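Tridard: Spielstand nach Handywechsel weg, Cloud zeigt nur Level 2

Frage von Plisberg, Oktober 2021
Kategorie: Spiele & Apps > Strategie

Hallo zusammen,

hab seit gestern ein neues Handy (vorher iPhone, jetzt Android) und wollte mit Tridard weitermachen. Einloggen ging, aber ich lande auf Level 2 mit leerem Lager. Auf dem alten Gerät war ich auf Insel 43, Punktestand 3231. Das alte hab ich noch, da läuft alles normal.

Schon probiert:
– App neu installiert
– abgemeldet, wieder angemeldet
– Cloud-Sync in den Einstellungen aus und wieder an

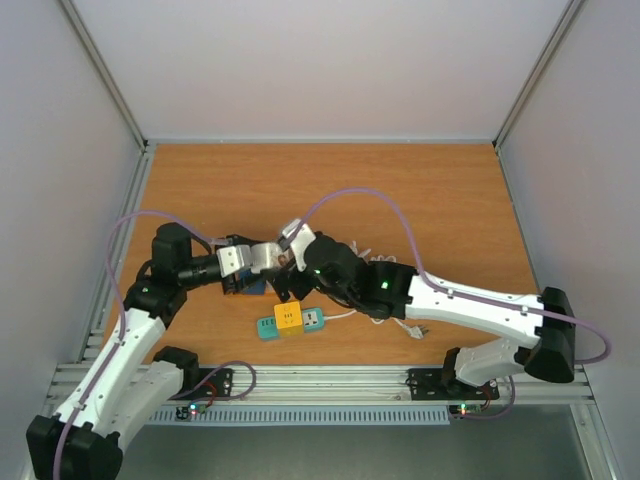

– Support angeschrieben, bisher nur die automatische Antwort mit Ticketnummer 2702

Muss ich jetzt echt von vorne anfangen? Hab im Juni noch das Erweiterungspaket Curkby gekauft, das fehlt auf dem neuen auch. Danke schonmal!

3 Antworten

Glenys Owen
Hilfreichste Antwort

Nicht von vorne anfangen, und auf dem neuen Handy erstmal nichts mehr spielen. Sonst überschreibt der kleine Stand den großen.

Du hast vermutlich zwei Konten. Auf iOS meldet einen Tridard beim ersten Start über Game Center an, auf Android über Google. Gleiche Mailadresse hilft da nix, das sind trotzdem getrennte Profile. So gings bei mir:

1. Altes Handy: Einstellungen > Profil > Eynon-Konto verknüpfen. Das ist das Konto vom Hersteller, kostenlos.
2. Warten bis oben "gesichert" steht. Dauert manchmal ein paar Minuten, App offen lassen.
3. Neues Handy: App-Daten löschen (nicht nur deinstalieren, vorher im Android-Menü den Speicher leeren).
4. Beim ersten Start NICHT auf Google tippen, sondern unten klein "Anderes Konto".
5. Wenn er fragt, welcher Stand behalten werden soll – den mit 3231 Punkten nehmen.

Zu Curkby: Käufe wandern leider nicht vom App Store zu Google Play. Kaufbeleg ans Ticket hängen und nett fragen, bei mir wurde es freigeschaltet. Garantie gibts keine.

Heloísa Holanda

Schritt 4 ist wichtig, hab ich damals übersehen und durfte alles nochmal machen. Bei mir fehlten danach die Tagesbelohnungen, der Rest war da. Punkt "Anderes Konto" kommt erst nach dem Intro, also nicht wudnern.

Gast

spiel doch was anderes, auf android stürzt das eh dauernd ab

Kommentar von Plisberg
Hat geklappt, Insel 43 ist wieder da – danke Glenys!! Wegen Curkby warte ich noch auf den Support.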